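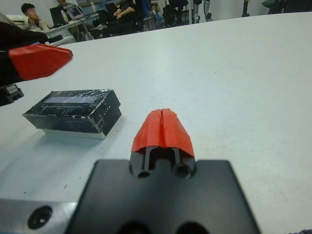
Visit Report: Canutico Robotics Laboratory, Umuncombe
Prepared for the members of the MacAulay Household Services Association
6/25/26

A delegation of eight members visited the Canutico laboratory to assess whether current machines can take on routine work in homes and small shops. The group was received by Marlene Meireles, who directs the handling program, and by Angus Kinnear, who is responsible for testing.

Ms. Meireles opened with a short account of the program. The laboratory has logged 3,831 trials since April, all of them involving ordinary goods on an ordinary table: boxes, bottles, folded towels and shop stock. Walking machines are also studied on the premises, but the delegation had asked to concentrate on handling, and most of the visit was spent at the workbenches.

The task under study was the moving of a boxed item by two grippers working together. Members who expected elaborate mechanical hands found something plainer. The fingertips are covered in red tape, folded to a point, and Mr. Kinnear explained that tape is cheap to replace and gives a better hold on slick packaging. A box wrapped in clear tape remains a difficult object, he said, as glare on the wrapping can mislead the cameras about where an edge lies.

Digby Halliday, who manages the association's store in Alatthorpe, asked how the work compared with that of a new stock clerk. Mr. Kinnear replied that a clerk would shelve 11 boxes in the time the machine needed for 2, and that the clerk would notice a crushed corner. He added that the machine's pace had improved this year — its judgment much less so.

Aicha Ezzat raised the matter of household use. Ms. Meireles stated that clearing a table of known items was within reach under supervision. Laundry, wet dishes and anything involving stairs were not, and she declined to give a date for them.

The delegation recommends that members make no purchases at present. It further recommends that the Alatthorpe store be offered to Canutico as a trial site for shelf restocking, outside opening hours and with staff on hand. Ishbel Munro will circulate draft terms and receive comments from members before the offer is sent.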